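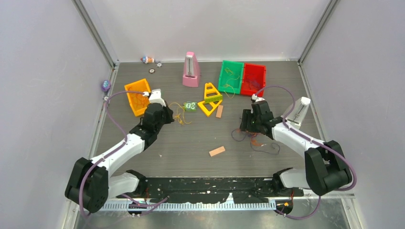 Cord and string at the sorting benches: working tips for two-arm cells

These notes are for bench staff at Stunildale who have moved from hand sorting to minding a cell. They cover thin, tangled stock only: string, cord, light wire. Boxed goods have their own sheet. Adesuwa Usman wrote the first version in December and Chibuzor Yusuf has corrected the parts on grip and wear.

What has changed in the job

The arms do the picking. The person on the cell sets out the load, watches the grip, clears faults and signs the count. On a hand bench most of the shift went on pulling knots apart. On a cell most of it goes on preparation, and poor preparation shows up within minutes as stoppages. Staff who were quick with their fingers are still wanted for this, as they can tell by looking which bundle will give trouble.

One person may mind 2 cells, no more. Breaks are taken as before. A cell is paused when its minder leaves, and it is not handed over by shouting across the room.

Setting out

Lay cord flat in open loops. A heaped bundle gives the gripper no single strand to close on.

Keep open baskets towards the back, clear of the elbows. Put blocks and other solid pieces down with a finger's width of floor between them.

Do not mix film or tape-like strip with round cord in the same load if it can be helped. Strip is hard to judge on the wrist view. It lets the grain of the floor show through, it folds over on itself, and a doubled part looks darker than a single one.

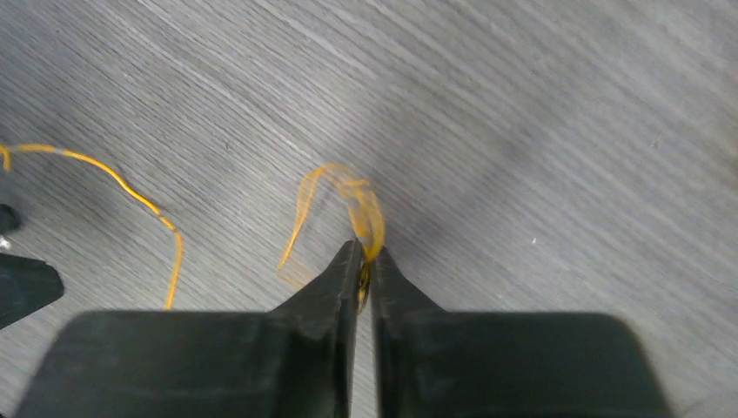 Go by the colour at the grip point and ignore the tail. If the tips are closed on a fold, let the cycle run. If they are closed on the loose end only, pause and re-lay the piece by hand. Fatima Omoregie keeps a Muro hook tool at the end of the bench for this, and it should go back there.

Two colours at once

Strands of different colours cross, and the arm may come up with both. Do not pull against a closed gripper. Pause, open the fingers from the panel, and take the strands away one at a time, the upper one first. Record it as a double pick, even when both strands were bound for the same basket.
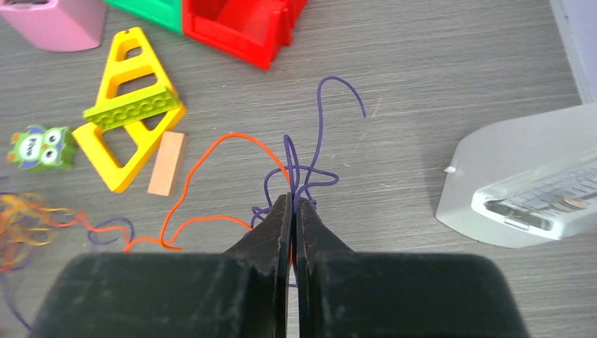 Double picks count against the load and not against the minder. This was agreed with Adaeze Eze before the cells went live, after several people asked whether fault records would be used in reviews. They are used to decide which stock goes back to the hand benches. The first count period gave 1,403 entries, and multi-coloured loads were moved to the morning on the strength of it.

Care of the fingers

Wipe the inner faces with a dry lint-free cloth at the start of the shift and after any dusty load. No solvent. Light grey rubbing marks on the inner edges are normal wear. A step or notch that catches a fingernail is a fault: tag the gripper and call Muthoni Mollel.

Gruvex tips are changed at 3,000 cycles whatever they look like. Write the count on the card at the change.

Check the gap with the fingers open before restarting. A thread lying between them will be carried into the next pick.

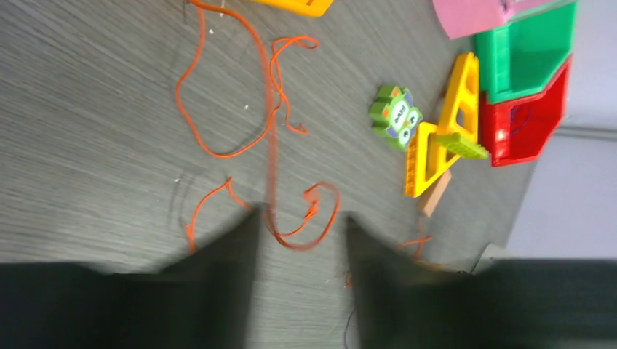 End of shift

Pause both arms and wait for the panel to show 4 before reaching over the front rail.

Lift out the baskets, then gather loose cord from the back of the floor forwards. Short ends go in the Gebretsadik bin.

Brush flecks off the floor panel and the front bar. Small white specks can be read as stock by the older cell.

Sign the count sheet and note any load you would rather see done by hand, with the reason.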